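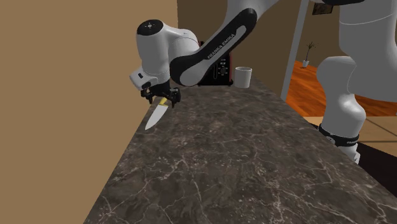

Fig. 4. Long worktop in dark brown marble with thin white and pale grey veins.

4. Sealing and daily care of the marble worktop

This section is for the owner of a Grellstead kitchen with a natural marble worktop. If your worktop is of the Aner type (composite), please go to section 5. The sealer must not be used on it.

Marble takes in oil and coloured liquids. The sealer slows this down and gives you more time to wipe. It does not protect against scratches, and it does not protect against acid.

4.1 Water test

Make this test before the first sealing and then every April.

1. Choose a place near the sink and a second place near the hob.
2. Put one spoon of clean water on each place.
3. Wait 17 minutes.
4. Wipe the water away and look at the stone from the side, with a lamp or in daylight.

If the stone has become darker under the water, it needs sealing. Let it dry until the next day before you begin. If the colour is the same, no sealing is needed this year.

Note: On a dark marble the change of colour can be small. Compare with a dry part directly beside it.

4.2 What you need

Voller stone sealer, bottle of 260 ml (order no. 838)
2 soft white cloths without fluff
Neutral washing-up liquid
Masking tape
Household gloves

One bottle is sufficient for a worktop of normal size. Close it well after use and keep it standing upright.

4.3 Applying the sealer

CAUTION: Open a window before you open the bottle. Keep children and animals out of the kitchen until the work is finished. Put out any flame, also the pilot flame of a gas boiler if it is in the same room.

1. Remove all things from the worktop, including the knives and the chopping boards.
2. Wash the stone with warm water and a few drops of washing-up liquid. Rinse two times with clear water.
3. Let the stone dry overnight.
4. Cover the edge of the sink and the frame of the hob with masking tape.
5. Put on the gloves. Pour a little sealer on the first cloth, never directly on the stone.
6. Begin at one end and work in areas which you can reach without stretching. Rub in small circles. The surface should look evenly wet.
7. Wait ten minutes. If a part becomes dry earlier, give it a little more sealer.
8. Take the second cloth and rub the area until no sealer remains on the surface.
9. Continue with the next area. Let it overlap the finished one by the width of a hand.
10. Remove the tape. Leave the worktop without load for 24 hours.

Note: When sealer dries on the surface, it makes a grey film. Wet a cloth with fresh sealer, rub the film for one minute and wipe it off immediately. Do not scrape it.

4.4 Daily use

Wipe wine, coffee, oil and fruit juice at once. Lemon, vinegar and tomato leave dull marks also on a sealed stone, and these marks cannot be removed by washing.

Always cut on a board. Do not lay a knife with the point pressed against the marble, and do not pull pans over the surface. Hot pots go on a trivet.

For cleaning use the Min spray or washing-up liquid. Do not use descaler, bleach, scouring powder or the rough side of a sponge.

4.5 Veins

The veins are a natural part of the stone. With the fingernail you may feel a fine line where a vein comes to the surface. If this line becomes wider, or if small pieces come loose, stop using that part of the worktop and contact the dealer where you bought the kitchen. Do not fill it yourself with glue or silicone, otherwise the repair is not covered by the guarantee.

Edition of 18 November 2024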